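Kadri Vanags wrote on 12th March:
> Before we order anything, can someone tell me whether the plain square-ended fingers are good enough for the chess set, or do we need the narrow ones from Skilto? Also, is it worth keeping the wrist camera going if the fixed one can already see the whole table? I'd sooner not pay for two sets of cables.
>
> Kadri

Hi Kadri, hi all,

I put in a fair few hours on both questions. Short answer: go with the narrow fingers, and keep the wrist camera. The longer answer follows, as the budget form wants reasons and you may as well paste them from here.

For anyone who has joined the list since November, the job is to pick chess pieces off the table and get them into the yellow tray, using either arm. We picked chess pieces for the mix of heights and the shiny finishes. The black pawns are easy enough to see and awkward to hold. The gold and silver ones are the other way round.

I started with pieces lying down, as that was where the old fingers gave us the most grief last year. The trouble is the gap. When a pawn has another piece leaning on it, a thick finger pushes the neighbour before it gets anywhere near the pawn, and then the pose estimate is stale. Anything lying in a cluster has to be taken from the outside in.

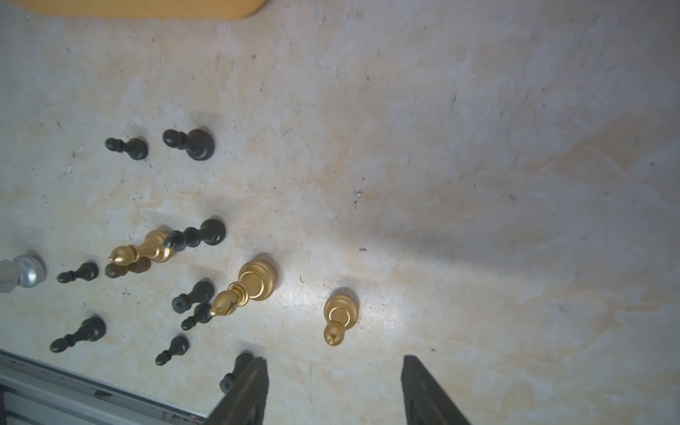
Calivham Robotics Club, Manipulation Group

I ran 70 picks with each finger type on toppled pieces, 25 of them in each set on pawns only. The square-ended fingers dropped or missed 18 overall. The narrow ones did better on pawns and no better on the big gold pieces, which roll out of either kind if you close on the collar ring. Closing on the base fixed most of that. I haven't changed the grip force between sets, so you can compare them directly.

Baltasar asked whether the finger pads were worn. I looked, and they aren't, but the left finger on one gripper had a bit of play in it. I tightened it before the standing-piece runs and I'd ask whoever uses it next to check it again. The hex key is in the Henlow box with the spare screws.

On the cameras: the wrist view is the only one that gives me a usable line on a single pawn once the gripper is close. The weak point is glare. With the overhead light at full, there is a bright patch on the tabletop that moves through the view as the arm moves, and the segmentation loses anything pale that sits in it. Black pawns survive it. Turning the exposure down helped, but then the darker side of the table got noisy.

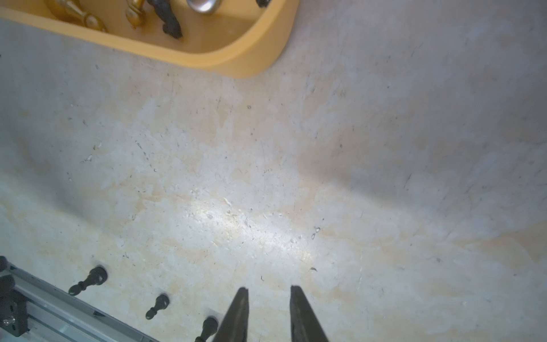

Dropping the light one step and leaving the exposure alone was the better compromise, and that's what is saved in the config now. If you load the old Heo controller profile it will put the exposure back to automatic, so please don't, or at least write it on the board if you do. I lost most of an evening to that.

The fixed camera earns its place in a different way. It's no good for the final approach — the gripper covers the piece just when you want to see it — but it is very good for working out which arm should go for what. With both arms out over the table at once, I'd not want to run without it. The planner keeps them 200 mm apart at the wrist, and I left that alone.
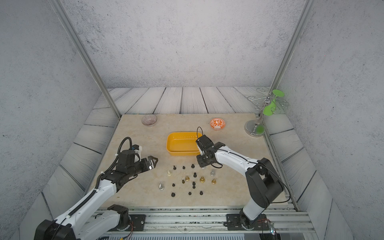 Standing pieces went well with either finger type, so if we only ever meant to do tidy layouts I'd say save the money. The narrow fingers come down between neighbours with less fuss, but you have to be patient with the descent speed. Too fast and you clip a head on the way in.

So, for the order: one pair of narrow fingers per gripper, plus one spare pair. No new cameras. We do need a longer USB cable for the wrist camera on the right arm, as the one we have pulls when the wrist turns past its midpoint. Baltasar thinks he has one at home and will bring it in, so hold off on that line until he's looked.

The logs are in the shared folder under gripper-compare. Column four is the finger type. I mislabelled the first few rows and have corrected them by hand, so use the newer file.

Still to do: the same runs with the left and right arms swapped, and a proper go at the silver pieces, which I mostly skipped. Happy for someone else to take those on if they're in before me.

Cheers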